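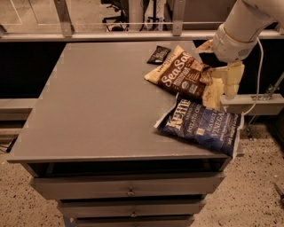
I have been trying to learn Turkish for 574 days, a number I know because an app called Stomis tells me every morning, in the tone of a nurse reading back my weight. In that time I have learned to say that the bear is reading the newspaper. I can say it in the past tense as well. What I can't do is order a tea without the other person switching to English out of pity.

The plan was simple enough. My neighbor Zübeyde Kurtuluş grew up speaking Turkish and talks to her sister on the phone with the windows open, and I had an idea that one day I would lean over the fence and contribute something. In September I did. I told her, after a good deal of rehearsing next to the trash cans, that her tomatoes were very beautiful. She looked at me kindly and asked who had died.

We worked it out. I had the stress in the wrong place and, by her account, the face of a man at a funeral. She said my vowels were "trying hard," and went back inside to tell her sister, at length. I understood the word for neighbor and a lot of laughing.

After that I signed up for a real class. It meets in Ullesley, above a shop that repairs vacuum cleaners, at seven in the evening, which is exactly the hour when my brain closes for the day. There are 9 of us. The teacher, Kenza Hajji, speaks five languages and learned Turkish as an adult, so she can't be fobbed off with the excuse that it's too late for us. I tried it the first night. She gave me extra homework.

The trouble with Turkish, if you come to it from English, is that everything gets glued onto the end of the word. You start with a perfectly nice little noun, house, say, and by the time you've added that it is ours, and there are several, and we are coming out of them, you have something the length of a garden hose. Then the vowels all have to match, like bridesmaids. I get as far as the third ending and forget what I was talking about. Kenza says to think of it as a train. I have missed a lot of trains.

She doesn't think much of the app, either. I showed her my score and she asked me to tell her about my weekend. The bear came up almost immediately.

So now I do it her way. Every night I write 30 words in a notebook, by hand, about something that happened that day. It is the dullest diary ever kept. "I went to the bank. The bank was closed. I came home from the bank." But I wrote it without looking anything up, and I was more pleased with that closed bank than I have been with most things I've done for money.

There's also a bakery, Yüksel, two streets from the class, where I go afterward and say my one good sentence. The woman at the counter has started answering in Turkish. Slowly, and with her hands, but in Turkish. Last time she asked me something I didn't catch and I said yes, and I came home with two kilos of little salted cookies. They keep quite well. I have looked up how to say "half of that, please," and I'm practicing it on the bus.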